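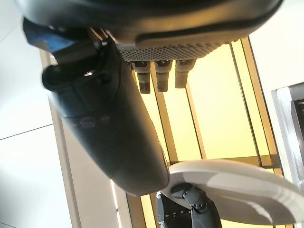 I had promised myself a good long look around the open day at Wallin, and I'm so glad I stayed for the dish handling, even though it went wrong! Marit Fjeld was telling us how the grip force is set when the arm stopped dead with fault 2927 — a finger sensor had dropped out — and she kept all of us back behind the line until the power was off.

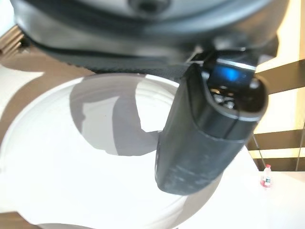 Clurkeswood Visits Club

The restart took 30 minutes, and Marit very kindly answered every question we had (mine were mostly about plates).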